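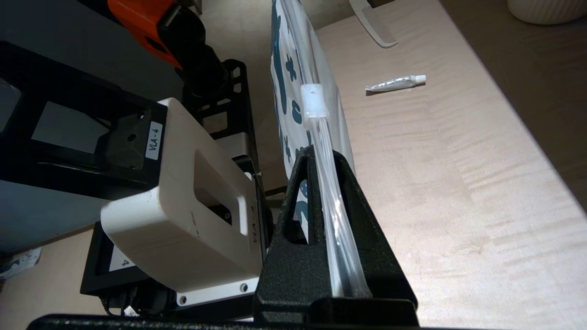 Clear bag with white slider clip. Contents: white item with dark teal-blue print.

Skallow 400 Slider Storage Bag
Clear, reclosable, for household linens and soft goods

Product code: SK-400-CL
Maker: Plelurbridge
Range: Skallow
Sold by: case
Status: in stock

Overview

The Skallow 400 is a flat bag with a slider closure on one long side. It is made for folded textiles that go into a closet, drawer or shelf between uses: pillowcases, crib sheets, table linens, spare cushion covers, knitwear. The film is clear on both faces so that a stack can be sorted by sight. The bag is supplied unprinted and takes an adhesive label on either face.

The 400 in the name is the inside width in millimeters, measured along the closure. Length and gusset are set by the version ordered. All versions share the same closure and the same slider.

Specification

Film: low-density polyethylene, clear
Inside width: 400 mm
Closure: interlocking track, single slider
Slider: white, molded, replaceable
Side seams: heat sealed
Bottom: folded (flat version), sealed gusset (deep version)
Vent: none as standard
Print: none as standard
Case quantity: 400 bags, flat version
Spare sliders per case: 8

Versions

SK-400-CL — flat, standard length. General use. Fits most folded sheet sets when the stack is kept low.

SK-400-CL-D — deep, with bottom gusset. For blankets, bath mats and anything that springs back after folding. Case quantity is lower than for the flat version and is shown on the order form.

SK-400-CL-V — flat, with punched vent holes near the closure. Use this version for down and feather fill, or where bags will be stacked and pressed. It is not suitable for damp rooms.

Closure

The track has two profiles, one on each face. Moving the slider toward the stop presses the profiles together. Moving it away parts them. The slider is open on one side and can be snapped back onto the track if it comes off. Start it at the end marked by the stamped stop and push down evenly with a thumb until both legs seat.

The closure is resistant to dust and lint. It is not rated as airtight or watertight, and the bag should not be used with a vacuum cleaner. Customers who need compression storage should look at the Lallow range, which has a double track and a one-way valve.

A gap at the end of the track usually means fabric is caught in the corner. Open the bag fully, clear the corner and close again. Forcing the slider over fabric will spread the legs, and a spread slider does not recover. Replace it.

Filling

Wash and dry textiles completely before storage. Fold to a width slightly under that of the bag and load with the fold toward the bottom. Leave a clear strip below the track. Lay the bag flat and press the air out with a forearm while moving the slider through the last part of its travel.

Do not pack leather, suede or coated fabrics in polyethylene for long periods. Polyvinyl table covers should also be kept out; plasticizer can migrate between the two materials and leave them stuck together.

Wool and silk may be stored in the standard bag for a season. For longer storage use the vented version and open the bag to air now and then.

Small items

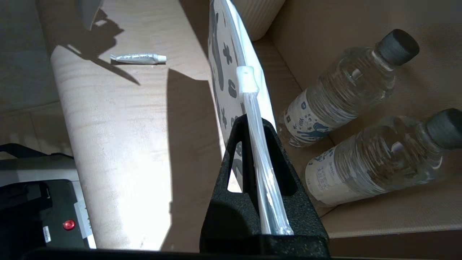
Small white tube with short cap, on a beige sofa seat.

The 400 is too wide for loose small goods. Tubes, clips, sewing notions and the like slide to one corner and put a point load on the side seam. Pack them in a smaller inner bag first, or choose a narrower size from the range. Anything with a cap or a crimped end should be placed with the hard end away from the film.

Liquids, creams and pastes should not be stored in the same bag as textiles. A leak will spread between the fabric and the film and can stay wet for a long time.

Cleaning and reuse

Turn the bag inside out, wipe with a soft cloth and mild soap, rinse, and hang open until dry. Do not machine wash. Do not use solvent cleaners or a scouring pad on the film; both leave it cloudy. The track can be cleaned with a dry toothbrush.

Bags in use should be kept out of direct sun. Clear polyethylene without a UV additive turns brittle on a window ledge, starting at the folds. Keep away from radiators and heated pipes.

Load

Carry filled bags from underneath. The slider is not a handle. The flat version is tested at a filled weight of 1,445 g, held by the top edge with the closure shut. The deep version should not be lifted by the top edge at all.

Safety

Plastic bags present a suffocation risk. Keep away from babies and children. Do not use in cribs, beds, carriages or playpens. The slider is a small part.

Not for food contact. The film and the slider have not been submitted for food testing.

Spares and related items

SK-SL-8 — pack of spare sliders, white. Fits all Skallow bags, any width. Does not fit Lallow.

SK-LB — label sheets, removable adhesive. Write before applying.

LW-400 — Lallow compression bag, same width, double track.

Dwivedi shelf bins — open-front bins with inside dimensions to suit the flat 400 laid on its side. Ordered separately and shipped in a separate carton.

Ordering

Cases are not split. Orders that mix flat and deep versions ship together when both are in stock. Printed bags are made to order; send artwork as line work in one color, and allow for a clear margin next to the track. Samples of the flat version are sent without charge to trade accounts, one per version.

Unopened cases may be returned in the original carton. Opened cases may be returned only for a fault in the film, seam or track. Keep the carton label, which carries the batch code.

Page revised 6 June 2025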